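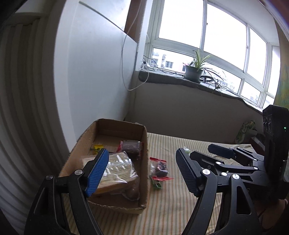

Figure 1. Open cardboard box on a striped cloth, near a window.

Drying of Herbs at Home in a Small Flat
Project report, second year, Household and Food Studies

1. Introduction

Many students in our town grow herbs in pots, and in summer they have more leaves than they can eat. Fresh mint and parsley become soft after a few days in the fridge. Dried herbs can be kept much longer, but the shops sell them at a high price, and the taste is often weak. In this project our group wanted to find out which simple way of drying is best for people who live in a rented flat without a garden, a cellar or a special drying machine.

We had three questions. How long does each way take? How much weight do the leaves lose? Do people like the smell and taste of the result?

2. Material

We bought the herbs at the Indari market in June, always before nine o'clock in the morning. Altogether we used 700 g of fresh peppermint and 875 g of fresh parsley. The mint came from one seller and was of even quality. The parsley came from two sellers, and the second lot had thicker stems, which made our results for parsley less clear than we wished.

For weighing we used a Filtel kitchen scale, which shows full grams only. This was a problem with small portions, as will be explained in section 5. For the room temperature we used a simple wall thermometer.

3. Methods

All leaves were washed in cold water, shaken, and left on a kitchen towel for one hour. Brown leaves were thrown away before weighing. Every portion weighed 100 g at the start, and what remained from the purchase was used to practise.

Method A was hanging. The stems were tied in small bunches with cotton thread and hung upside down from a clothes rail. The room was kept at around 22 degrees during the day. At night we did not heat and did not open the window.

Method B was lying flat. The leaves were taken off the stems and spread in one layer on paper, inside a shallow box. We turned them by hand every morning and every evening.

Method C was the oven, at the lowest setting, with the door a little open. One of us had to stay in the kitchen the whole time, for safety and also to smell when the leaves were ready.

We decided that a portion was dry when a leaf broke between two fingers and did not bend. We know that this is not an exact test, but it is the test that most cookery books give.

4. Results

The mint in the bunches was dry after eight days. In the box it needed five days. The oven needed less than three hours, but the leaves at the back of the tray became brown earlier than the others.

Parsley was more difficult. The bunches from the second seller were still soft in the middle when the leaves outside already fell down on the floor. In the box the parsley dried evenly and kept a good green colour. In the oven it lost almost all its smell.

We asked the other students in the Kullness residence to smell and taste the samples, with the jars marked only by a letter. For mint, most of them preferred the box, and the bunches came second. For parsley the box was again preferred. A few people liked the oven mint because it was stronger in tea, and this surprised us.

5. Discussion

The weight of the dry leaves was between 14 and 19 g for each portion. Because our scale shows only full grams, small differences between the methods should not be taken seriously. A better scale would be the first thing to change if the work is repeated.

We also made a mistake with light. During the first two days the box stood in direct sun for some part of the afternoon, and the upper mint leaves lost colour. After this we covered the box with a thin sheet of paper. It would be more correct to start this portion again, but we had no fresh mint left.

The oven method costs electricity, and we could not measure how much. Our energy meter was borrowed from the Tran workshop and had to be returned before the oven test.

6. Advice for users

For a small flat we recommend the flat box, away from the sun, with the leaves in a single layer. Thick stems should be removed first. The dry leaves should go into a closed jar on the same day and be crushed only before cooking.

Sage and basil were planned too, but there was not enough time in the term. The tasting form is attached in Appendix 1, and the table of daily weights in Appendix 2.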